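Research > Workplace Studies > Shared Storage in Open Offices

4.2 Low cabinets as shared storage

The low cabinet turned out to be the most rewarding piece of furniture in the whole Oltby study! We had expected the desks to hold our attention, and they did for a week or so, but the cabinets that run beside them have a double life. People store things behind the doors, and they also treat the top as a spare shelf – a spot for chargers, cables, mail and lunch.

We surveyed 50 cabinets on 4 floors during July, and asked the people who sat closest to them what they kept inside and how often they opened the doors. The answers were wonderfully frank. Many cabinets at the Dununon site had gone months without being opened, and yet their tops were in use every day. One respondent called the top "my second desk" and had no idea who held the key to the doors below.

Keys deserve a study of their own. At the Kushnir site most were left in the lock, tag and all, which made sharing easy and locking up rare. Staff there were also far more willing to put something away in a cabinet they thought of as belonging to the whole team.

Binders are the great survivors. Even teams that had moved nearly all their records online kept a few, and they were delighted to tell us why (old contracts, mostly, and one much-loved set of floor plans).
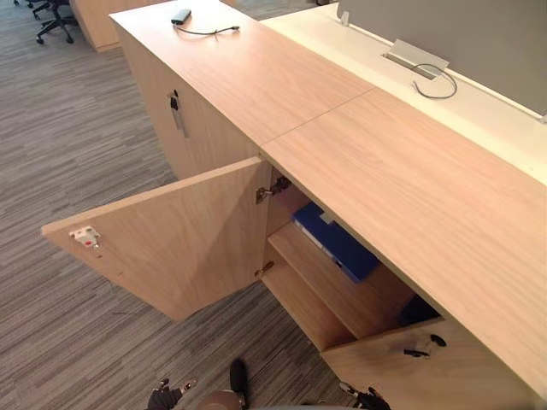 Reading time: 4 minutes

Figure 3. Oak-veneer cabinet beside a desk, with one door open and a blue ring binder on the upper level. A key is in the lock of a closed door.

The arrangement in Figure 3, with the cabinet parallel to the desk, was a favorite with the people we talked to. A swung door takes up floor space, though, and several asked for sliding doors instead. We take up door types in Section 4.3.

Contact the Skiritz project office | © Skiritz 2021 | Back to top

Related items
Desk depth and cable clutter
Who keeps the key? Notes on shared locks
Paper records in small teams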